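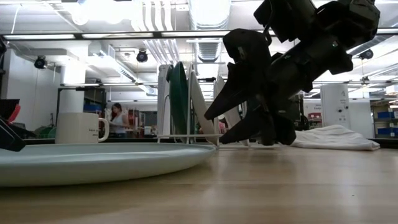 The washing-up table

November 2, 2024

The robotics club at Clatarholm College meets after lessons and has 16 members this year. Most of them joined expecting to build something with wheels. They have spent the autumn term on plates.

The task comes from the Trenville Cup, a student competition held each June. Teams are given a table set with crockery and a dish rack, and their arm has to move every item to where it belongs without breaking or dropping anything. A run lasts five minutes. Points are given for each item placed and taken off for each one knocked over. A plate that ends up leaning on its neighbour scores half.

Clatarholm entered for the first time last year and came near the bottom. The team had practised with plastic plates, which are light and bend a little when they are gripped badly. The judges used china. On the first run the arm pushed a side plate off the back of the rack, and the team spent the rest of the day running everything at half speed.

This year they practise with the real thing. A green plate and two white ones stood in the rack at the session we visited, with a mug on a larger, pale blue plate beside them. The students change the arrangement between runs, and the person who sets the table is never the one at the keyboard.

Getting hold of a plate in a rack is harder than it sounds. The fingers have to go either side of the rim, and the wires leave little room. If the gripper comes in at a slant, one finger touches first and the plate turns in its slot. The students have written a short routine, called Jellport after the village where two of them catch the bus, which stops the arm just short of the plate and checks the angle before the fingers close. It adds a few seconds to every pick. The club argued for most of a meeting over whether that was worth it, and then kept it.

The mug has its own difficulties. Picking it up by the body works well if the handle points away from the fingers. With the handle in the way, the arm has to go round, and it does not always choose the shorter route.

Money is tight. The club has £2090 for the year, most of it from the Chantharasri Fund, which supports technical projects in schools and colleges. Travel to the competition takes a good part of that. Replacement crockery comes from charity shops, and the colours are whatever is on the shelf that week.

The club logs every attempt in a shared notebook, with the layout drawn by hand and a line on what went wrong. The target before the Christmas break is 60 clean picks in a row. After that they start on bowls.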